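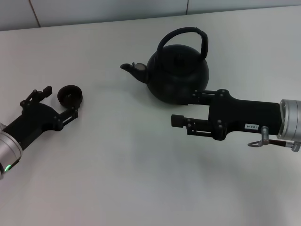 Issue 71, page 6

WHY DOES A KETTLE GET SO LOUD?
by Cremilda Bastos

A kettle grumbles long before it boils, like an uncle getting off a couch. Why?

Water at the bottom gets hot first. Tiny bubbles of steam form there and set off for the top, full of plans. Then they bump into cooler water and collapse. Each one makes a little click, and thousands of clicks make a rumble.

Once all the water is hot, the bubbles get to the top in one piece and the rumble turns into a softer burble. So the noisiest kettle isn't quite ready. (I know people like this.)

A whistle is a separate matter. That's steam squeezing through small holes in a cap on the spout, and complaining.

Next issue: why toast lands butter side down, mostly on my socks.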